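**Gripper closes off center after finger swap**

**mastholm_cell** · 9 February 2018

Setup is one arm over a white table, wrist camera looking down between the fingers.

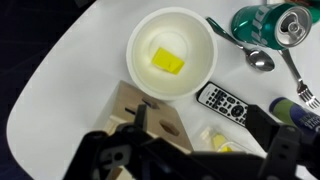

Since I swapped the fingers it closes almost 2 mm to one side. The soda can gets nudged before it's gripped, and flat stuff like the fork is worse. Bracket screws are tight. Do I redo the hand-eye calibration?

**clistitz**

Yes. Any time the bracket comes off, recalibrate. Takes 4 poses on ours.

**rashti_b**

Disagree. Calibration won't fix a finger that's seated wrong. Close it on a gauge block first and see if both fingers touch together.

**clistitz**

He had the bracket off. The camera moved, end of story.

**mastholm_cell**

Bracket stayed on, I only did the fingers. Sorry, should have said.

**rashti_b**

Then pull both fingers, wipe the seats, refit and torque evenly. Ours gets this every 200 hours, it's in the Prerbridge cell log.

**mastholm_cell**

Right finger had a bit of old threadlocker under it. Cleaned both seats and it closes on center with the block. Haven't run the full pick list yet.

**clistitz**

Fine, but I'd still recalibrate before you run it.

**rashti_b**

Check the offset first. If it's good, leave the calibration alone.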